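Section 6: Folding T-shirts on the table

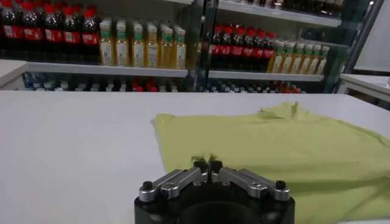 I fold all my T-shirts the same way now, so I'll take you through it as I do it at home. You want a clear stretch of table a bit bigger than the shirt, clean hands, and a shirt that's properly dry (damp ones crease along every fold and stay that way!).

1. Drop the shirt on the table and find the hem and the collar. Don't worry how crumpled it looks at this stage.

2. Pinch the hem between finger and thumb, lift it a little and draw it towards you. Little tugs work better than one big one.

3. Smooth the body from the middle outwards with flat hands. I do the collar last, as it likes to bunch up.

Note: thin cotton slides about on a shiny top. Madalena Marinho, who taught me this, rests one forearm on the shoulders while she pulls the hem straight.

4. Turn the shirt face down and bring one side in towards the middle, then lay the sleeve back on itself. Do the same on the other side. You're after a strip 200 mm wide, which fits the Skukel drawer insert with a bit of wiggle room.

5. Fold the hem up to just short of the collar, then fold in half again. Very big shirts may want thirds.

Caution: if there's a print on the front, check it isn't tacky before you fold it against itself. I lost a lovely Bettencourt tour shirt that way and I'm still cross.

6. Turn it over, pat it flat and stand it in the drawer with the fold facing up.

For long sleeves, go to Section 7.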